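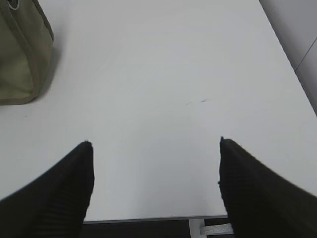
Olive green, with a white table to itself.

The Weight We Carry to Work

My chiropractor has a bathroom scale in her waiting room, and for years I assumed it was for people. It's for bags. You set yours down on it, she reads the number aloud in the voice of a customs officer, and then you lie face down and think about what you've done.

Mine came in at 10 pounds on a Friday in September. I was on my way home from a job that requires a laptop and, on ambitious days, a pen. The laptop wasn't even in there. I had left it at the office so I could travel light.

I'd like to say I went home and dealt with it. I went home and put the bag on its hook, where it pulled the hook out of the wall. I dealt with it the following month.

What came out onto the kitchen floor was a fair portrait of a person preparing for several lives at once. There was an umbrella, and a second umbrella in case of a friend. There were two phone chargers, one for a phone I traded in during a previous apartment. There was a library book in a state I will be discussing with the library. There was a spoon. I have thought a lot about the spoon, and I believe it dates to a yogurt I planned to become the kind of person who eats.

I also found 33 receipts, among them one from a parking garage in Caruso, a town I have visited exactly once and did not care for. Apparently I had been carrying proof.

None of this is unusual, which was a relief and then a disappointment. Bláthnaid Brennan runs the repair counter at Cimberg, a small bag shop wedged between a dry cleaner and a place that used to be a dry cleaner. She sees straps, mostly. People bring in a bag whose strap has given up and ask what was wrong with the strap.

"I ask them to empty it so I can work on it," she told me. "Then I go make tea, because it's going to be a while, and they'd like some privacy."

She has pulled a doorknob out of a satchel. She has pulled out a wedding invitation for a couple who, the owner noted with some interest, had since divorced. The shop logs every strap job in a spiral notebook, and last year's total was 174. She thinks perhaps a handful of those were the fault of the stitching. The rest were rocks, hand weights, cans of soup, textbooks, and a habit of hanging the whole business off one shoulder while running for a bus.

The bus is important here. People who drive keep their clutter in the car, where it's called a trunk and nobody judges it. People who take the bus have to wear theirs. I've ridden the same route for six years, and in that time I have been struck in the face by more bags than I've been introduced to people. The owners never know. A loaded shoulder bag sticks out behind you like the back end of a horse, and you have about as much feeling in it.

The usual advice is to buy a smaller bag. I tried this. For two weeks I carried a neat little thing that could hold a wallet, keys and a sandwich if the sandwich was flexible. By the third week I was carrying the neat little thing and also a tote, and the tote had the umbrellas in it.
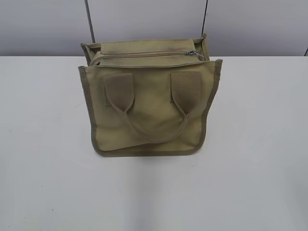 Kobe Vermeulen thinks I have the whole problem upside down. Give people a big bag, he argues, and let them fill it, and at least they know where everything is. His own satchel is the size of a mail carrier's and he hasn't bought a bandage, a battery or a stick of gum in an emergency since he left college. He also pointed out, with more patience than I deserved, that in the course of our one lunch I had borrowed a pen, a tissue and an aspirin.

He's right, and this is the annoying part. Every overstuffed office depends on two or three people like Kobe. The rest of us walk around with our elegant small bags and our uncluttered minds, and when a button comes off we go straight to his desk. He's a public utility. He should be getting a grant.

Still, there's a difference between his bag and mine. He could tell me what was in his. He recited it over the soup, pocket by pocket, and then he produced a sewing kit to prove he wasn't bluffing. Mine was closer to a riverbed. Things washed in and settled, and the older material was lower down.
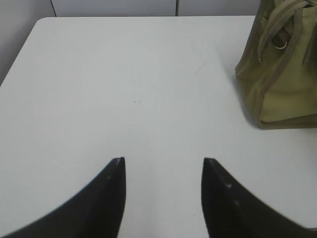

The Sunday School of Emptying Out

There's a class for this. Naturally there's a class. It meets in a room over the Fitside gym, it costs less than a new strap, and it's taught by Cadi Edwards, who used to pack parachutes and brings to the subject of handbags a calm I found unnerving.

Her method has one rule: empty the bag every night. All of it, onto a flat surface, and put back only what tomorrow calls for. She doesn't care how nice the pockets are. She's against pockets in general and spoke of a certain kind of organizer insert the way other people speak of a brother-in-law.

"A pocket is where you put something so you can stop thinking about it," she said. I wrote that down and put it in a pocket.

The student next to me, Tomás Mac Carthaigh, had driven in from Banine with a backpack he could barely get up the stairs. He kept a hammer in it. Edwards asked when he'd last needed the hammer, and he said it was more about the next time. There was a murmur of sympathy in the room. I think most of us had a hammer of some sort.
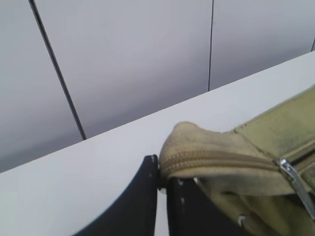 I lasted eleven nights. On the good evenings it took four minutes and I went to bed feeling like a monk. On the bad ones I tipped everything onto the table, looked at it, ate dinner beside it, and scooped it all back in the next morning with my forearm. Edwards had warned us about the forearm.

But some of it stuck. The second umbrella lives at the office now, where it has already been stolen. The dead phone's charger is in a drawer with its relatives. The library has been very decent. I went back to the chiropractor, set my bag on the scale, and got a number that made her raise one eyebrow, which in that building is a standing ovation.

I kept the spoon. I've had two yogurts.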